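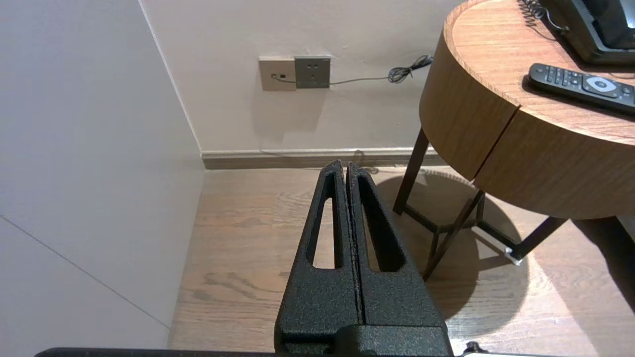
Ticket 2305
Site: Gomier guest house, second floor
Raised by: Housekeeping
Subject: Arm keeps stopping before it gets to the side table
Status: Open, waiting on Bakker

Hello all, and thank you for being so patient with us up here. The Tanico unit is stopping again in room 206. It rolls in nicely enough, lifts the arm, closes its fingers and then stays put with the amber light on. We're meant to leave it to tidy the round side table (remote straight, phone left alone) while we do the bed and bathroom, but this week we've mostly ended up doing the table ourselves and then coaxing the unit back out to the corridor. Code on the tablet is 147 every time.

Tried so far:
- Restarted from the tablet, twice. Same code.
- Wiped the wrist camera with the soft cloth.
- Sent it to the room next door, where it finished without a murmur.

Reply from support
Thank you, that's a lovely clear report and the room next door is a very useful clue. Code 147 means the unit has seen something it thinks it could snag. I suspect the grey cable that runs along the wall under the outlet and bunches up by the table, or the little loop of dark cord down by the skirting. Could you tuck both well back, pop a clip on them if you have one, and run it again after lunch? Please don't switch off the snag check in the Orker menu, tempting as it is.

Reply from housekeeping
Cables tucked and clipped. It got as far as the remote this time and then gave us 147 again, so that's progress! Might it be the curly phone cord now?

While I'm writing, could somebody look at the timings too? The rota still takes six minutes off each room for the unit's share, and on a day like today we're giving those minutes back and a few more besides. The girls don't mind the machine at all, they're rather fond of it, but they do mind being marked late.

Reply from support
Very likely the phone cord, yes. I've passed it to Bakker to mark the phone as a keep-clear area. I've also put 206 back on full manual time in the rota until this is closed, so nobody should show as late for it. Next update by 3 pm.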